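**Looking after the two-armed cell, a thread.** Kettle's on.

1/ Inherited the Drukov cell in October. Two arms, one rail, tiled floor, walls fancier than my lounge room.

2/ The job is bags and books. The bag is navy and has more straps than any bag needs.
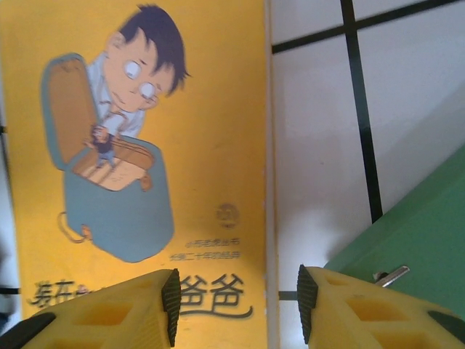
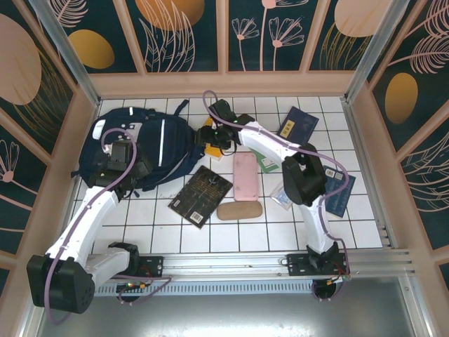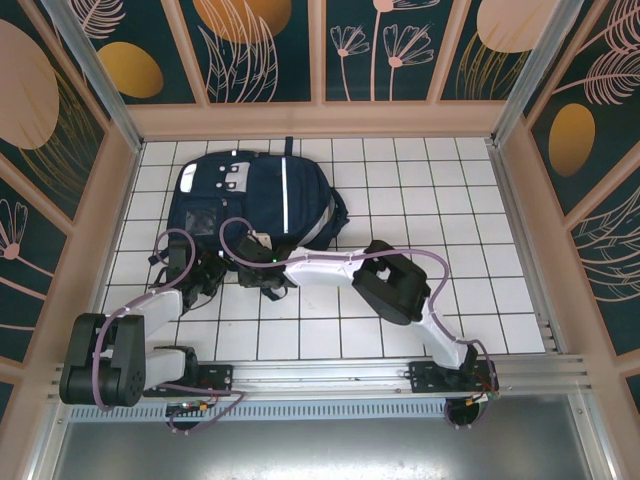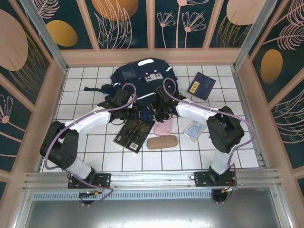 ## 3/ Cables

The purple sleeves want a tall loop over each gripper. Too short and the wrist sulks. I cut mine at 395 mm, swore, and cut 2 more.

4/ Base plates: 4 bolts each on this build. Check them every 300 cycles -- the Jeon manual says "periodically", bless it.

5/ Grip pads. Wipe the ribs with a dry cloth. Metho works too, but then the whole bench smells like a school science lab.

6/ Vacuum the slotted strip along the front. Mine had fluff in it the colour of every jumper I own.

7/ Wiring under the bases: tug each connector gently. If one comes off in your hand, that was the fault -- you're welcome.

8/ Pillen wrist spares are on order. Serby next week, if the courier can find the roller door.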